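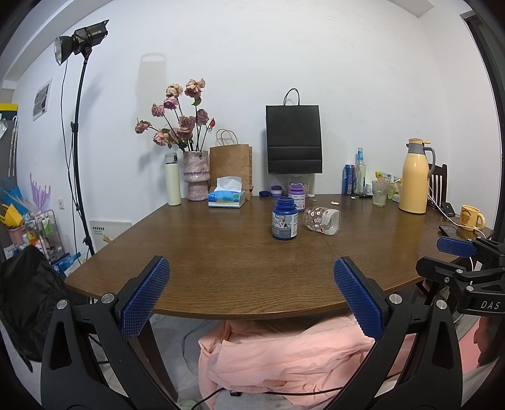
Table by the wall, pink jacket underneath

Forum > Waste Engineering > Collection and Transfer
Thread: Moisture readings on mixed residual from village pits

tvillalba
We are sizing a small transfer station to replace open burning at a cluster of pits outside Jetholm. Before I fix the compaction ratio I need a moisture figure I can defend. Grab samples from the top layer gave me one number and a full pit profile gave me another, and the gap is large enough to change the choice of container.

Current method: coning and quartering on a tarp, oven at 105 C to constant mass, reported on a wet basis. The pits are burned most evenings at dusk, so the top layer is partly ash. Should I exclude the ash layer or report it as a separate fraction?

Telma

S_Sonmez
Separate fraction. If you fold the ash in, your moisture drops and your bulk density goes up, and neither will be true once the burning stops. You are designing for the waste after the practice ends.

Also, what is your sample mass per pit? Quartering down to a small mass with material this mixed will give you scatter that looks like a depth effect.

tvillalba
20 kg per pit after quartering, three pits, one profile each. I know three is thin.

collado_t
I would not sample the pits at all. The pit is a record of what survived the fire, the rain and the goats. Sample at the household. Give out bags, collect after a fixed interval, sort and weigh. We did this for the Seltano scheme with 175 households and the moisture came out well above the pit figures, mainly food waste that had never reached the pit because it went to animals once people were sorting differently.

Teodoro

S_Sonmez
Disagree in part. If the food waste goes to animals it will not reach the transfer station either. Your bag survey changes the behavior you are trying to measure. People given a free bag fill the bag.

collado_t
Some of them do. You discard the first collection for that reason. It is standard in any generation study and it was in ours.

S_Sonmez
Discarding the first round removes the clearing-out effect. It does not bring the goats back.

yjji
Can I ask what the moisture figure is for? If it is only container selection, leachate drainage at the tipping floor matters more than the average. You want the wet season upper value. A mean from dry months is no use for sizing a sump.

Telma, when were the samples taken?

tvillalba
December, which is dry here. The container choice is between a static compactor and open-top roll-offs. The compactor vendor (Fovton) wants a moisture limit in the specification. The roll-off option has no such requirement but needs more haul trips.

yjji
Then you need a wet season round before you sign a specification with a limit in it. If the load exceeds the limit, the seal warranty becomes your problem. Ask them in writing whether the limit is per load or averaged over a month.

Ye-ji

x_toledo
Coming in from the operations side. We run a static unit at the Rahimi yard and I would go with roll-offs for a site this size. The compactor needs three-phase power, and at a rural site it will sit idle whenever supply drops. When it sits idle with a full floor, somebody lights the pile. That is the failure mode you are being paid to remove.

collado_t
A covered floor with one day of storage deals with that.

x_toledo
One day is short. Our longest outage was longer than that. I would want three days of floor space, and at that point the saving on haul trips has gone into concrete.

tvillalba
The served population is 729 on the current register, so three days of floor is feasible. I had not costed it against the haul saving. I will.

On sampling, I will keep the pit profiles with ash as its own fraction and add a bag survey with the first round discarded, no instructions given on food waste. If the two disagree I will report both and size the sump on the wetter one.

S_Sonmez
Fine, but record pit samples by depth from a fixed datum at the rim. The surface moves every time they burn. And weigh the ash before you sieve it, you will lose fines.

x_toledo
Check for batteries and aerosols in the bag survey while you have it open on the tarp. We log them by count.

tvillalba
Will add a column. Fovton replied on the limit: per load. I have asked whether that is measured at the hopper or at discharge and will post the answer when I have it.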